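I've been brewing beer in my kitchen for five years, and in all that time I put up with bottling, which I hate. So when my neighbor Gaspard Aubert offered me his spare Cenisari mini keg kit for the summer, I said yes before he'd finished the sentence!

It holds 18 pints or so, fits on the bottom shelf of my fridge (after I moved the pickles), and cleans up in the time it takes to boil a kettle. 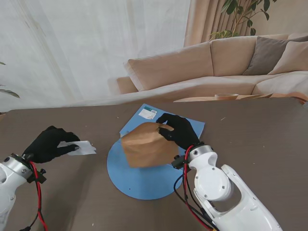 My first batch in it was a Blackburn brown ale, a little sweet, and it poured with a lovely thick head — much better than I ever got from a bottle. The tap does drip. I keep a saucer under it and wipe it down at night, and I've mostly stopped minding. 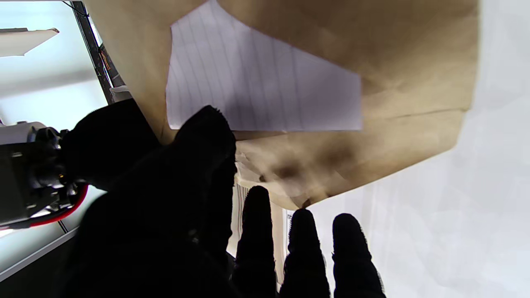 The gas cartridges are my one real complaint, as they run out faster than the booklet says and the little brass collar is stiff to turn with cold hands. Still, I gave Gaspard his back in September and bought my own. Four stars from me, and a pale ale goes in next.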